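Budotine Opens Drive Refurbishing Workshop in Memdale

Last updated: Jan 5, 2018

14 shares | 2 comments

MEMDALE – Budotine, a reseller of used office computers, has opened a workshop in the Lamptey building where hard drives from retired desktops will be erased, tested and put back into service. The workshop takes over work the company used to send to an outside contractor.

Budotine collects desktop computers from schools, clinics and small offices in the Memdale area. Until last August, the machines were stripped of their drives on arrival, and the drives were shipped out in sealed boxes. Customers who wanted a record of what had been done to each drive often waited weeks for it.

"Our customers asked the same thing every time, where is my drive right now," said Ognjen Zupan, general manager of Budotine. "We can answer that today by walking down the hall."

The workshop has 5 benches. Computers are opened at the first two, and each drive is logged against the serial number of the computer it came from. Drives are then fitted into caddies, which stay with them through erasing and testing. A drive that fails the test is taken out of its caddy and sent for shredding. A drive that passes is either returned to the customer or fitted into a refurbished desktop for sale.
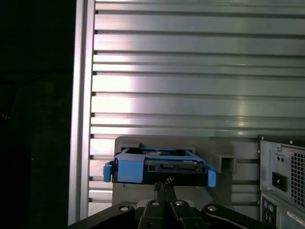

The caddies were chosen after a trial period in the fall. Staff had been handling bare drives, and connectors were getting damaged when drives were moved between stations. With the caddies, a drive is slid in once and handled by its carrier until the job is finished.

"It is a small part and we spent a long time arguing over it," said Till Kasten, who runs the workshop. "We wanted something you could get hold of easily and put a label on. The label matters more than people think. If it falls off, the drive goes back to the start of the line."

Budotine expects the workshop to process 1000 drives a month once all benches are in use. Four employees have moved over from the warehouse, and the company plans to hire 2 technicians this spring. Applicants do not need a degree but should be comfortable taking apart desktop computers.

Tracking is handled through Rarkadero, the stock system Budotine already uses for its warehouse. Customers receive a report listing each drive, the date it was erased and whether it passed. Reports are included in the collection price for business accounts. Private customers may bring in single computers on weekday afternoons and will be charged per drive.

The workshop accepts internal drives from desktop and tower computers. Laptop drives will be accepted later in the year. Loose drives with no computer are taken only by appointment.

Collections can be booked through the Budotine office in Memdale. Press questions should be sent to Ognjen Zupan at the same office.

Comments (2)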